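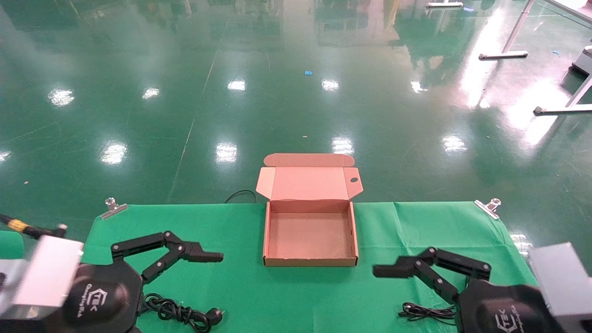 打开的飞机盒放在绿色台布上，盒盖立着，两只夹爪张开，停在盒子两侧。

Utetti 双臂示教相册·纸盒篇

2023年10月26日更新

欢迎来到我们这本一直说要整理、又一直没有整理好的相册！Utetti 是 Brullora 在 Festness 工作间里做的一个小项目，讲得简单一点，就是由人来带着两条机械臂做事，把每一回动作都记下来，再拿这些记录去训练它们自己做。内容都很家常：开盒子、合盒子、放东西、拿东西。参观过工作间的朋友常常问，这么小的一件事为什么值得一整个上午坐在那里反复做。我每次都想好好回答，每次又都会答得太长，后来索性写在这里，配着照片慢慢看吧。

纸盒是从三月开始做的，在那之前我们做的是叠毛巾。毛巾那一段另外有一本相册，我还欠着没有写，请大家先别催（催了我也会写的，就是会更慢一点）。这一本只讲纸盒，照片后面跟着的是我从手记里摘出来的零零碎碎，顺序大致按照我们平时坐下来工作的顺序，有几段长了些，请多包涵。

关于这个盒子

淡淡的粉棕色，瓦楞纸，盖子和盒身连在一起，盒盖上沿有一道折进去的插舌，两头还有小小的侧翼向外张着。寄过小件东西的朋友大概都拆过这种盒子，拆的时候三下两下就开了，谁也不会去留意插舌是先进去的还是后进去的。轮到要把它教给机械臂，一切就都要放慢来看：盖子要扶到什么角度，侧翼什么时候往里收，插舌对准缝口以后是推还是压。我第一次用主手去带它合盖的时候，足足愣了好一会儿，因为我发现自己说不出平时是怎么合的。手知道，嘴不知道。后来我们养成了一个习惯，每换一种新盒子，先不碰机器，每人徒手合上几回，一边合一边把步骤念出来，念得磕磕巴巴也没有关系，旁边的人帮着记。

盒盖靠右那一头有个深色的小圆孔。我们在示教的时候约好了不去勾它，夹爪的指尖方方平平的，伸向那里很容易把纸边带起毛。有位新来的同事问过能不能借它来拉盖子，我们讨论了很久，最后还是决定统一从盖子的边上走。也许以后会单独做一组用孔的示教，先记在这里。

关于两只手

左边一只，右边一只，面对面。黑色的夹爪，每只两根手指，中间一节一节用圆销连着，合起来的时候指尖是平行的。刚开始操作的人常常偏心，惯用右手的人会让右边的夹爪包办一切，左边的就悬在那里看热闹。合纸盒恰好是治这个毛病的好题目，一只手扶着，一只手收侧翼，过一会儿又要换过来，少了哪一只都别扭。我自己是左撇子，带出来的动作跟别人镜像，我们为此专门把我的记录另放了一个文件夹，文件夹的名字就叫“左边先来”。起初我还有点过意不去，后来训练的时候把它们混进去试了试，大家觉得也挺好，就一直混着了。

操作的人坐在哪里，怎么操作，是大家写信来问得最多的。我们用的是遥操作，操作者面前有一对小号的主手，关节的排布和台上的机械臂相仿，操作者握着主手动，台上的机械臂就跟着动。手指那里有个扳机，捏多少，夹爪就合多少。握上去的头几分钟很奇妙，像隔着厚手套去摸东西，力气传不过来，全靠眼睛。有的同事上手极快，有的同事（包括我）需要好几天才不再憋气。对，憋气！夹爪快碰到纸板的时候人会不自觉地屏住呼吸，一回做完才想起来吐气，脸都红了。现在我们在主手旁边贴了一张便条，上面只写了两个字：呼吸。

至于用手直接推着机械臂走的那一种教法，我们也做，多半用在定起始位置的时候。把关节的阻力放轻，托着小臂慢慢挪到想要的地方，再记下来。这种教法很亲切，托着它的时候会觉得像在教小朋友握笔。可是人站在台边，自己的胳膊难免要伸进画面里来，所以正式记录合盖动作时我们还是回到主手那边去坐着。

关于台布

绿色的，很亮，有皱。用弹簧夹夹在台子后沿。关于要不要把它熨平，工作间里一直分成两派，熨平派说看着清爽，不熨派说真实的桌面哪有那么平整。我属于不熨派，理由里多少带点懒。台布上有褶皱的时候，纸盒底下有时会垫起一点点，推它的时候走得就不那么顺，操作者会下意识地再补一下。这种“再补一下”我特别喜欢，它是人在动作里留下来的耐心，记录里要是全都一推就到，学出来的动作反而显得毛躁。

台布用得久了会往前滑，所以每天开工的第一件事是拉台布。拉完以后把夹子重新按一遍，再看看盒子的位置。位置用不着很准，我们只约定大致放在台面中央，略靠后一点，让两只夹爪都有进退的余地。至于每次具体歪多少、偏多少，就交给摆盒子的人，摆的人心情好的时候会摆得特别刁钻。

关于一回示教是怎么开始的

我把这一段写细一点，因为想自己在家里或者学校里试一试的朋友常常卡在这里。

先让两条机械臂回到起始位置，夹爪张开，悬在台布上方，跟盒子之间留着空。操作者把主手也摆成差不多的样子，两边对上了再接通。接通那一下如果两边差得太多，机械臂会追过去，虽然我们限了速度，还是会吓人一跳。接通以后先别急着去碰盒子，左右手各自轻轻捏放一次扳机，看看夹爪有没有跟上。然后旁边的人说一声“好”，开始记录，操作者再动。

动作做完，把夹爪张开，退开，停住，等旁边的人再说一声“好”，才算一回。这个停住很要紧，我们吃过亏，早期有一批记录的结尾都是操作者急着放手去喝茶，机械臂在最后那一小段里晃来晃去，后来学出来的动作每次合好盖子都要在空中画个小圈，像在跟盒子道别。可爱是很可爱的，我们笑了一个下午，然后把那一批全部重新剪过。

做一回大约54秒，这是合这种盒子合得比较从容的速度。手快的同事可以快不少，可我们并不鼓励赶。连续做六回就换人，这是大家商量出来的规矩，写在白板最上面，谁也不许逞强。换下来的人去当那个说“好”的人，顺便重新摆盒子，摆着摆着眼睛也就歇过来了。

关于做坏了的那些回

有朋友在上一本相册底下留言，问做坏的记录是不是都扔掉。我们舍不得扔。合歪了、插舌折了、侧翼被盖子压在了外面，这些都会留下来，另外写上一行说明。能救的，我们请操作者接着救，把压在外面的侧翼挑出来，再收进去，再合一次，整个过程都记着。人处理麻烦的时候有一种很特别的节奏，先停，看一看，退一点，再从旁边绕进去。要是只教它顺利的样子，它碰到麻烦就会一直往前推，推到纸板弯了还在推，看得人心疼。

救不回来的那些就写上“到此为止”。这四个字起初是随手写的，后来成了工作间里的口头语，午饭的汤熬糊了也说到此为止，打印机卡纸了也说到此为止。

纸盒的脾气也要讲几句。新盒子的折痕硬，盖子会自己弹回来，合的时候要多扶一会儿；合过很多回的盒子软塌塌的，盖子乖乖地倒下去，可插舌也软了，对不准缝口。两种我们都用，还有介于两者之间的。同事把盒子按照软硬分成了“生的”“半熟的”“熟透的”，摆在架子上，领盒子的时候就喊要什么熟度，外面的人听见了总以为我们在点菜。

关于看

遥操作的时候看比动要累。操作者可以直接抬头看台面，也可以看屏幕，这两种看法带出来的动作不太一样。直接看的人动作圆润，可他看得见的东西，机器将来未必看得见，比如他歪一歪头就能看到夹爪背后的侧翼，相机却不会歪头。所以我们慢慢改成了以屏幕为主，操作者看到的和记录下来的是同一幅画面，看不清的地方就得想办法，让夹爪先让一让，把侧翼露出来，看清楚了再伸手。这一让，机器也学去了。第一次看见它自己合盒子的时候先把左边的夹爪挪开一点、停了一下、再去收侧翼，屋子里安静了好几秒，接着就是一阵乱七八糟的欢呼，我到现在想起来还是很高兴。

光也是一门学问。工作间的地面是深绿色的，很亮，顶上的灯照下来，地上一片一片的白。头一个月我们总担心这些亮斑会添乱，试过拉帘子，试过关掉一半的灯，人在里面坐久了昏昏欲睡，动作也跟着犯困。后来灯还是照开，帘子收进了柜子。机器总要到有灯、有反光、有人走来走去的地方去做事，早点见见也好。

关于线

我们这里线多，台布上有，台子后头也有，黑的，细的，卷着的，还有带黄黑条纹的。每位新同事来，我都会带着他沿着线走一遍，哪根通到哪里，哪根平时不要动。看着啰嗦，走过一遍以后心里就踏实多了。开始记录之前也要看一眼线，手臂伸出去的方向上有没有会绊到的，线留的余量够不够它伸到最远。养成习惯以后，人一坐下来眼睛就先扫过去，跟开车前看后视镜一样自然。

急停按钮放在说“好”的那个人手边，操作者两只手都握着主手，腾不出来。所以旁边的人不能低头看手机，这一条我们讲得很严，讲得比什么都严。两个人一组，一个动，一个看，少了谁都不开始。

关于说话

我原来以为做遥操作的屋子应该很安静，坐下来才发现大家一直在小声说话。操作的人嘴里念着“扶住，扶住，右边进来，好，左边收”，旁边的人也跟着“慢一点，再低一点”。这些话我们起先没有留，后来觉得可惜，就请操作者在每一回做完之后用一句话讲讲刚才做了什么，写在记录旁边。写什么样的都有，有人写得像说明书，有人写得像日记。我最喜欢的一句是“盖子今天不太想合，我等了它一下”。按理说要改得规整一些才好用，我改了旁边那一份，原来的这一份自己悄悄留着。

关于 Van Damme 台

写到这里要解释一下相册里常常出现的这个名字。工作间里的每张台子都有自己的名字，做纸盒的这一套流程最早是在 Van Damme 台上定下来的，后来别的台子照着做，大家就把整套做法也叫作 Van Damme 了。“按 Van Damme 来”，意思就是：台布拉好，盒子摆在中间略后，夹爪张开，对上主手，说“好”，开始。新同事第一天听得一头雾水，第二天自己也这么说了。

这套做法改过三次，每次改都有人舍不得。第一次改的是起始位置，原先夹爪合着开始，后来改成张开，省掉了开头那一下犹豫。第二次改的是盒盖，原先从平摊着的纸板开始，一直做到合好，太长，人和机器都吃力，于是分成两段，先折成盒，再合盖，中间就停在盖子立着的这个样子。第三次改的是结尾，也就是前面说过的停住。以后肯定还要改，我已经听见有人在茶水间里嘀咕侧翼的顺序了。

关于来看我们

每逢工作间开放的日子，来的朋友可以坐到主手前面试一试。我们会把速度调得很慢，盒子也选熟透的那一种，不用怕弄坏，弄坏了也有很多。一批最多九位，坐不下的可以在旁边看，看别人操作常常比自己操作还要紧张，我见过有观众全程捏着自己的衣角，捏得跟夹爪一模一样。

小朋友学得特别快，这一点每次都让大人们不服气。他们不去想手腕该怎么转，握住就动，动错了就退回来，退得也干脆。大人总想一次做对，肩膀绷得高高的。要是您打算来，我只有一个建议：肩膀放下来，先在空中随便动一动，跟两只夹爪打个招呼，等它们动起来像是自己的手了，再去碰盒子。袖子宽的请挽起来，长发请扎好，水杯请放在门口的架子上。

常有人问带自己的盒子来行不行。行的，我们很欢迎！形状不要太大，夹爪要能从两侧够得着，里面请先清空，胶带也请撕干净。上回有朋友带来一个装茶叶的盒子，盖子紧得要命，我们两个人轮流试到傍晚，到此为止了。盒子现在还在架子上，标签写的是“生的，非常生”。

接下来要做的

纸盒合得顺了以后，就该往里面放东西了。先放软的，再放硬的，最后放那种形状古怪、怎么摆都顶着盖子的。放东西的示教比合盖子难带得多，夹爪捏着东西伸进盒子里，指头和盒壁之间就剩下一点点地方，操作者的视线又被夹爪自己挡着。我们打算先请每位同事徒手放几天，照老规矩一边放一边念出来，念顺了再坐到主手前面去。

毛巾那一本相册我也会补上的。照片都在，就差文字，而文字一到我手里就会变长，大家看到这里想必也都知道了。想起什么问题，请写在页面底下的留言里，我会一条一条慢慢回，回得晚的话，多半是正在台子旁边当那个说“好”的人。

Brullora · Festness 工作间 · Utetti 项目相册
返回相册目录 | 下一本：毛巾篇（整理中）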